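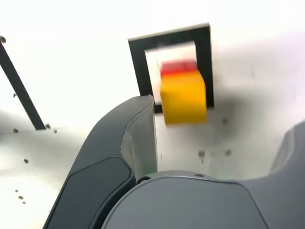 ## Tues, white table: blocks, tape, crumbs

Picking up from p. 351, where I ran out of room. Blocks and black square again, same table by the window.

Moved the yellow block over the square a lot this morning. Yellow stays readable against the black even when it's moving fast, edges go soft but you never lose it. Red was the one I expected to be easiest. Haven't tried green over black in any serious way, and I suspect it's the bad one late in the day when the light gets flat. Do that before 4.

Stacking order as of now: red down first, inside the square, yellow on top, green last. Irfan wants green on the bottom "for contrast". Told him we can swap once I've filled one whole page with the current order, otherwise none of my notes line up with each other. He grumbled. Fair enough.

### Tape

Still the Pleltetti tape, black. Second roll, first one is down to the cardboard. Observations so far:

- edges stay down if I rub them with the back of a spoon. Thumb isnt enough.
- corners: overlap and cut through both layers w/ new blade, then pull the scraps. Butted corners opened up over the weekend, don't bother.
- the single strip left of the square stays where it is. Tiago asked if it could go. No. I set up from it, and everything on p. 350 is measured off it.
- no alcohol near the tape!! Lifted a corner last week and I had to lay that whole side again.

Inside of the square needs to be clean white, no glue smear. If there's smear, plastic scraper, then dry cloth. Not the steel one, there's already a scratch by the back edge and it's mine.

### Blocks

Using the Halász set. The older Trotia ones are back in the drawer, they'd gone shiny on the faces and slid around on each other, also one has a chewed corner (don't ask). I thought I could mix the sets and I can't, they're not the same size. Close enough to fool you by eye. Not close enough when you put one on top of the other and wonder where the step comes from.

Yellow on red, small offset is OK. I've been fussing about getting the faces flush and it's eating the whole morning. New rule: if a little of the bottom one shows down one side, leave it, write "offset L" or "offset R" in the margin and go on. If it overhangs enough to look wrong from the stool, redo. Yes thats vague. Irfan can come up with a number if he wants a number.

Wipe blocks before each session. Dry cloth only. Tiago used the damp one on Monday's set and left streaks, which look like a different color under the lamp.
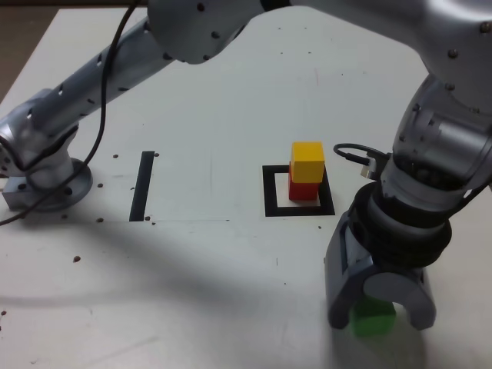

Which brings me to crumbs. There are brown crumbs on the white again. I wiped this table down first thing and I'm not going to write a paragraph about who eats what where. But a crumb under a block tilts it, I had one this morning that rocked every time I touched it and I blamed the block, turned it over, swapped faces, the lot. Crumb. Ten minutes gone, at least.

So, for everyone using the table (I'll pin a copy to the shelf):

1. Food stays on the other bench. Coffee too.
2. Soft brush first, always away from the square, towards the long edge. Don't brush over the tape, bits catch under the lip.
3. Then the dry cloth, from the strip side across.
4. Run a finger across the inside of the square before the red block goes down. You feel grit before you see it.
5. Blocks back in the tin after. Not in a pocket, Irfan.

The brush is the wide Ama one, hanging on the hook by the door. The small stiff one is for the vise and leaves black marks on white.

### Side thing, box of spares

Emptied the box marked 500. No idea what 500 of. Label is older than any of us. Inside: 2 half rolls of masking tape, both dried solid, a square cut from card that someone must have used as a template, a bag of felt dots. Kept the template. Checked it against our square and it's slightly smaller, so don't use it to re-lay the tape, I've written SMALL on it in marker. Felt dots might do for under the tin, it slides when the drawer on that side is shut hard. Masking tape binned.

### To do

- green over the black square, before the light goes
- more blades
- ask Tiago where the second Halász lid went
- re-lay bottom side of the square if it lifts again, otherwise leave alone
- swap order (green at bottom) after this page is full. Tell Irfan the day before so he's here for it
- copy the margin offsets into the shared sheet, I'm 2 pages behind

3:40. Light still ok. Getting the green one out again, notes on that overleaf if theres anything to say.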